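Water Softening in Kamton: Frequently Asked Questions

Print
E-mail

These are the questions which our customers at Westo ask most often on the telephone and at the counter. We update the page when a new question comes several times. Last update: April 5, 2025.

What is hard water?

Hard water is water that carries a lot of dissolved calcium and magnesium. It takes these minerals from the rock as it passes through the ground. You can drink it, and many people prefer its taste. The trouble begins in the house, where the minerals stay behind on everything the water touches, and above all where the water is heated.

How hard is the water in Kamton?

In the homes we test on the east side, the result is usually about 200 parts per million. On the west side, where the houses are on the older wells, it is often higher. Please do not order a softener by the result of your neighbor. Two houses on one street can be connected to different lines, and a private well can change from one season to the next. Bring us a cup of your cold water in a clean jar and we will test it while you wait. There is no charge for this.

How do I know that I have hard water without a test?

The kettle gets a white layer. The shower head sprays to the side. Soap makes little foam and leaves a gray ring in the bathtub. Towels become stiff even when you use a good detergent. One of these signs alone does not say much, but if you have several of them, a test is a good idea.

How does a softener work?

Inside the tank there are small beads of resin. The water passes through them, and the beads hold the calcium and magnesium and give a small quantity of sodium in exchange. After some time the beads are full. Then the softener washes them with salt water and sends this water to the drain. We call this step regeneration. It happens at night, it lasts less than two hours, and during this time the water in the house is not softened.

Should the kitchen tap be connected to the softener?

This is the question where our customers disagree the most, and we do not want to push you. Many families leave the cold kitchen line hard, for drinking and cooking, and soften only the hot line. Then the dishes are washed in soft water and the coffee is made with the water they are used to. Other families connect everything. If you have a small child or somebody in the house must eat little salt, ask your doctor before you drink softened water every day. The separate cold line must be decided before the installation, as it is more work to add it later.
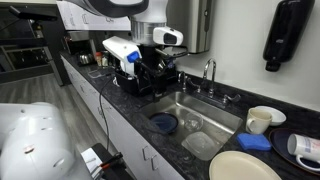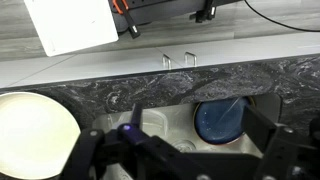 How often must I add salt?

For a family of four, once in five or six weeks is normal. Open the lid and look. If you see water above the salt, it is time to add. Do not fill the tank to the top, leave a space of one hand. We sell Abreu pellets in bags, and you can use another brand also, if it is made for softeners. Do not use table salt. It is too fine and makes a hard cake at the bottom of the tank.

Why do my glasses still come out of the dishwasher cloudy?

There are two different reasons. If the cloud goes away when you rub it with a little vinegar, it is scale, and the softener should be checked. If it stays, the glass itself is damaged by too much detergent, and this cannot be repaired. With soft water you need much less detergent than the package says. Begin with half. If your dishwasher has its own setting for water hardness, put it to the lowest.

Which model do you install?

In most houses we install the Lastum. It is narrow enough for a utility closet and it has a water meter, so it regenerates by the water you have used and not by the calendar. With the usual Kamton water it treats 4,000 gallons before it must regenerate. For larger houses, or if you have iron in the water, we will suggest a different system after the test.

What does it cost?

Installation is $432 where the main line is easy to reach and there is a drain near. The price of the softener itself is separate and you will find it on your written offer. If we must open a wall or bring a new electrical outlet, we tell you the price first and wait for your answer.

Is there a warranty?

The tank has a warranty of 5 years and the electronic head has two years. Please keep the receipt. The warranty does not cover damage from freezing, so a softener in an unheated garage must be protected in winter.

Can I water the garden with soft water?

It is better not to do it. The sodium stays in the soil and some plants will suffer. We leave the outside faucets on the hard line unless you ask us differently.

I am going away for the summer. What must I do?

Close the bypass valve and unplug the softener. When you return, open the valve slowly, plug it in, set the clock and start one regeneration by hand before you use the water. In July we have many calls for this, and the waiting time for a visit can be longer than a week.

Print
E-mail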